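I love a trip where the suitcase closes on the first try! After years of overpacking for our February week in Drerkness, I finally worked out a way to plan bags that my whole family will go along with, and it takes one evening.

## Before you start

Check your airline's size limit first. Ours gives us 39 liters each, so that's what I plan around.

## Steps

1. Write down every day of the trip and what you'll be doing (beach, museum, long drive to Vosadthorpe...).
2. Give each day one outfit. Shoes have to work for at least two days or they stay home.
3. Lay it all out on the bed, then put back two things. You won't miss them, I promise!
4. Roll the soft stuff and fold anything with a collar.
5. Fill your shoes with socks and chargers.
6. Weigh the bag with your coat in it, and again without.

My friend Nam-gil Jang packs for 9 days this way and still has room for a jar of jam on the way home. I'm working up to that!
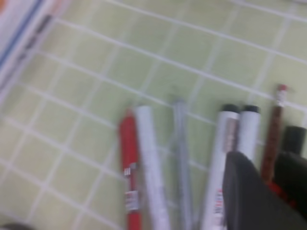
*Pale green with a white grid*

## Packing with kids

Let them pick their own clothes from step 2, then give them 30 minutes and a timer. Mine think it's a game. Put one full change of clothes for each child in your own bag, plus pajamas, and keep snacks in the outside pocket where you can reach them from your seat.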